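A Saturday at the Welleck Open House: Notes for Our Equipment Plan

By Syahrul Mangundap

Our repair and refurbishing shop has been talking about a robot arm for the better part of two years, mostly over lunch, and mostly without anybody writing a number down. So when Welleck sent around an invitation to their open house on Saturday, March 21, 2026, I put my name on the list, filled up the car, and promised everyone I would come home with something we could budget from. I did, more or less, and I also came home with a free mug and a sore neck from looking up at screens.

The building is easy to find once you give up on the phone directions and follow the signs for the loading docks. Coffee was set out by the front desk (good coffee, too!), and there were 13 of us in the morning group, nearly all from small shops like ours. Our host walked us past the office side and straight into the planning room, where Welleck does what they call a dry layout. Before you buy anything, they build your bench on the computer, put an arm on it, and run your job through while you stand there and ask questions. The sample job that morning was a small electronics bench, and they moved around it on the big screen from one angle to another.

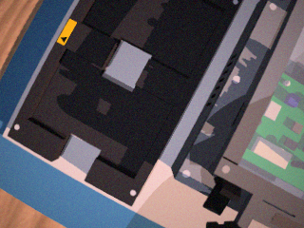
Up close on the sample bench in the simulator, with the circuit board just coming into view at right.

I had expected a sales pitch at this point, and there was a little of that, but most of the first hour went to what they call the boring money. The arm gets all the attention at lunch, while the quote has many other lines on it, and I had honestly never thought about half of them. Fixtures, a mounting base, bins, guarding if your layout calls for it, a service plan, and the hours somebody on your own staff will spend learning the thing. Welleck's planner asked each of us to guess what share of a first-year budget goes to everything except the arm. We all guessed low, me lowest of all.

The fixture discussion is where I filled the most pages. Welleck sells two lines of holding fixtures, the Tedik and the Strand, and the difference comes down to how often you change jobs. The Tedik is cut for one product and costs $1,909 in the basic size. The Strand adjusts, and it starts at $2,336. I went in sure that we were Tedik people because it's cheaper, but we see a different board every week or so, and by the second or third custom block the savings would be long gone. I asked whether you could start with one and trade up, and the answer was a polite no. 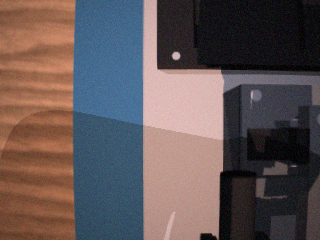
Clearance was the next subject, and I will admit my attention drifted until the planner started talking about what it costs to get it wrong. A shop that buys the arm first and the fixtures second can end up paying for longer fingers, or a taller base, or a whole second bench. She had us look at how much was packed into one small corner of the sample job, with the dark panel overhanging the gray blocks and that dark cylinder standing up right in front of them. Her advice was to measure the tallest thing on the bench and the narrowest gap, and to put both on the request for quote. I have already started a sheet for this, and it's taped to the side of the parts cabinet, so please add to it.

Lunch was sandwiches, and I sat with a very nice couple who rebuild sewing machines and are a good year ahead of us in their planning. They had a figure of some 2,000 work hours a year in their payback math, which struck me as hopeful for a shop that also closes for fishing season, but they had a spreadsheet and I had a napkin. They promised to send me a blank copy. 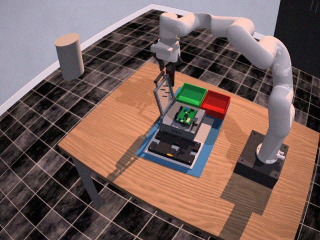 Floor space came up in the afternoon, and it may be our real problem, more than the price. We have the one bay by the back door, and I had always pictured the arm on its own stand in the middle of it, with the bench pulled up alongside. The sample layout puts the arm right on the wooden table, up on a black block at one side, and it still reaches over to the fixture with the green and red bins next to each other behind it. If we could do the same, we might keep the aisle clear and skip the cost of a separate stand. The planner did warn me that the table has to be stiff enough for it, and our old benches wobble when you lean on them, so I'm penciling in a new table.

We finished up with the Larnier service desk, which handles repairs and training for Welleck customers. They offer the training in one long visit or split into shorter ones, and I liked the shorter ones for us, seeing as we can't have everybody off the floor on the same day. The price depends on travel, so I left our address and they'll write back.

What I'd like to do next is fairly modest. I want to send Welleck our three most common jobs and have them do a dry layout, ask for the Strand on the quote with the table as its own line, and keep the arm itself out of this year's budget until we see those numbers. The folder with the brochures is on my desk, under the mug.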